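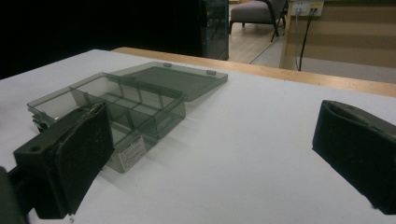
Small parts that slip out of the jaws partway through a lift are the commonest complaint we get about the Felten hand grippers, and nine times out of ten the cure is a good clean. The foam pads pick up an astonishing amount of rubbish over a few weeks. Look at the light specks and lint on the inner face of the left-hand finger, and the bent bit along its top edge, and you'll know what to hunt for on your own pair. A pad like that may still hold a large box quite happily and then let go of anything small and round.

### 8.3 Clearing a "grip lost" fault

1. Put the gripper down, open the jaws fully and unplug its cable.
2. Lift the lint away with sticky tape, pressing gently (please don't scrub, however tempting).
3. Run a fingertip along the edges of the pad. If any foam lifts, fit a new one.
4. Plug the cable back in and wait for the fault light to go out.
5. Practise on something light over an open parts box, keeping the jaws low.

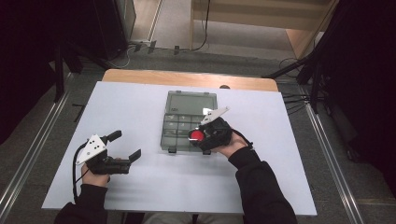 6. Repeat the lift 8 times. If the fault comes back even once, change both pads together, as an old one and a new one won't squeeze evenly.

**Caution:** keep your fingers out of the jaws whenever the cable is connected.

**Note:** pads are due for changing after around 2,000 lifts anyway. Spares come in packs of 2 from Horkberg.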